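Zwischenstand Oktober – Nachbarschaftswerkstatt Udgate

Liebe Mali James,

kurz und etwas gehetzt, der Verwendungsnachweis kommt separat. Stand der Dinge:

**Räume.** Mietvertrag für den vorderen Raum verlängert, hinterer läuft noch über Penry. Heizung hinten weiterhin ein Problem, Angebot liegt vor, 700 Euro ohne Anfahrt. Würden wir gern aus dem Posten Instandhaltung nehmen – bitte kurz Rückmeldung ob das so geht.

**Kurse.** Drei laufen: Fahrrad, Nähen, Deutsch für den Beruf. Nähen ist voll, Warteliste. Beim Fahrradkurs kommen abends weniger als gedacht, verlegen wir auf den Nachmittag, 15 Uhr. Deutschkurs braucht neue Lehrbücher, die alten passen nicht mehr zur Prüfung. Bestellt bei Orkura, Rechnung steht noch aus.

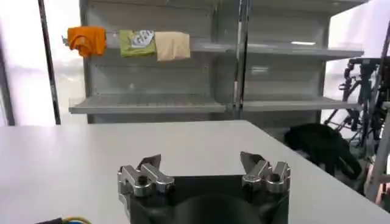 **Beratung.** Seit Jahresbeginn 298 Gespräche, meist Miete und Nebenkosten, zunehmend Briefe vom Jobcenter. Zweite Sprechstunde am Vormittag wäre nötig, dafür fehlen uns aber Stunden. Türkisch und Arabisch abgedeckt, Ukrainisch nur auf Anfrage. Formulare haben wir jetzt in einfacher Sprache, muss noch jemand gegenlesen der nicht drinsteckt.

**Geld.** Mittel für Honorare bis auf einen kleinen Rest verplant. Bei Druck und Werbung sind 1000 Euro übrig, weil der große Flyer nicht kam. Vorschlag: umwidmen auf Kinderbetreuung während der Kurse. Die fragen Teilnehmerinnen immer wieder an, zwei haben deswegen den Nähkurs abgebrochen. Antrag auf Umwidmung hängt an, Unterschrift reiche ich nach.

**Was hakt.**

- Schlüsselübergabe mit Proltport, immer noch nur ein Satz
- Anmeldung per Mail geht unter, brauchen eine Liste die alle sehen
- Honorarvertrag Nähen noch ohne Untershcrift

**Bis zum nächsten Bericht.** Heizung klären, Kinderbetreuung ausschreiben, Kursplan fürs Frühjahr. Der Besuchstermin bei uns steht noch offen, vormittags passt fast immer – einfach anrufen, Mails lese ich grad nur abends.

Viele Grüße aus der Werkstatt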